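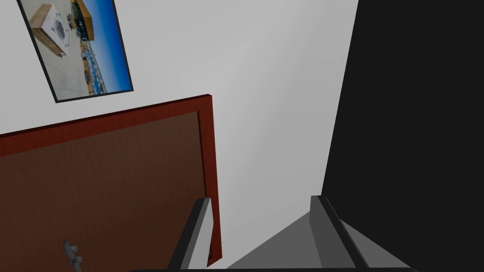 Subject: Re: [sim-manip] Open day in September, wrist views

Notes from the Funley open day, as requested by those who couldn't attend. The earlier message first:

> Does the Pekitz demo run the picture task in simulation only, and is
> the wrist view shown to visitors or just the room view? Our Uduro
> setup loses the target as soon as the wrist rolls.

Simulation only. The wrist view was on the large screen throughout, with the room view on a laptop beside it. The room is a plain one: pale walls, a wooden door with a lever handle, a framed picture hung near it. With the wrist rolled, the door and the picture both come out diagonal, and the handle sits well away from the fingers. The operator took questions while stepping through the episode — useful, as the log is readable only if you know the joint names.

Physics runs at 400 Hz and the wrist view is rendered at 30. Episodes are capped at 599 steps. They ran 18 over the afternoon. I did not get success figures and would not quote them from a demo anyway.

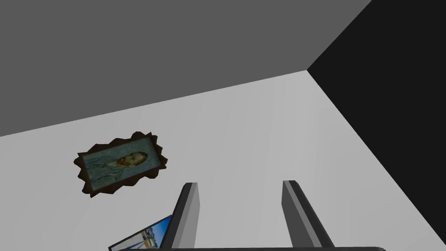 Grasp approach

Two framed pictures lie flat on a pale surface, with the gripper open above it. The portrait with the ornate dark frame is the harder shape: its outline is jagged all round, so a straight-edge fit gives poor contact points. The other has a thin dark border and should suit the Nautiyal edge planner as it stands.

On the roll problem: they express the target pose in the base frame and ignore image-up entirely. Worth trying on Uduro before touching the detector.

Config files are promised to the list. I will forward them when they arrive.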